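What Is a Treaty, and Who Makes Sure Countries Keep It?

Have you ever made a deal with your brother or sister? I made loads of them when I was a kid. My favorite was the Top Bunk Deal: my sister got the top bunk on school nights, I got it on weekends, and whoever broke the deal had to do the dishes. We wrote it on the back of an envelope and both signed it (she drew a horse next to her name, so it was extra official).

Well, countries make deals too! A deal between countries is called a treaty. Some treaties are between just 2 countries, maybe about where the border goes or who can fish in a lake. Others are signed by nearly every country in the world.

Where do treaties come from?

Let's make up two countries and call them Wusmont and Desar. A river called the Plornon runs through both of them. Wusmont is upstream, which means the water gets there first. One day Wusmont decides to build a big dam, and the people in Desar get worried. What if there isn't enough water left for their farms?

They could shout at each other. They could do something even worse. Or they could send people to sit down at a table and talk, and that's how most treaties begin. The people who do the talking are called diplomats, and they need a LOT of patience. They can argue for a whole week about a single word! I used to think that was silly, but words matter. If the treaty says Wusmont "must" share the water, that's a promise. If it says Wusmont "may" share the water, Desar could end up with dry fields and nothing to complain about.

When everyone agrees on the words, somebody signs for each country. Usually that still isn't the end. The treaty often goes home to be approved, and in many countries the lawmakers get to vote on it. This step has a big clunky name, ratification (say it rat-if-ih-KAY-shun). After that the country is bound by the treaty, which means it has to do what it said.

So where are the world police?

I get asked this every time I visit a classroom, and it's a great question. If you break a law in your town, a police officer can stop you. But there's no police force in charge of all the countries. So why does anybody keep a treaty at all?

Mostly because they want the other side to keep it too. Wusmont gets its dam, Desar gets its water, and if one of them cheats, the other one might stop playing fair as well. Think of the Top Bunk Deal. I could have climbed up there on a Tuesday, but I knew I'd lose my weekends.

Countries also care what other countries think of them. Would you trade lunches with a kid who never hands over the cookie?

And when two countries really can't agree, they can ask a court. There's one called the International Court of Justice, in a city called The Hague in the Netherlands. It has judges from many different countries, and it only listens to arguments between countries, so you can't go there about your bunk bed (sorry!). Both countries have to agree that the court can decide, either ahead of time or when the argument comes up.

Does it always work? No. Sometimes a country breaks a promise and other countries complain, or stop buying things from it, and it still doesn't change its mind. Grown-ups who study international law spend a lot of time worrying about that. 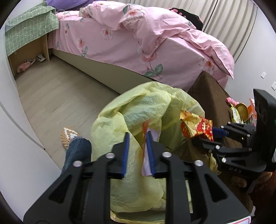
Eleni Vidmar wrote to me after I talked about this at her school: "I think if a country breaks a treaty it should have to leave all its other treaties too. Then it would be sorry." I thought about that one all through dinner, Eleni! The trouble is that some of those other treaties protect people, like the ones that say prisoners can't be tortured. If we kicked a country out of those, the people living there could be the ones who get hurt. Lots of lawyers would rather keep the country in and keep nagging it.

Try it yourself

Get a friend and pretend you're Wusmont and Desar. You have 30 minutes to write a treaty about the river. Decide who gets how much water, what happens in a dry year, and what you'll do if you disagree later. Then swap papers with another pair and hunt for sneaky words. If you find a "may" that ought to be a "must," circle it and send it back to the diplomats.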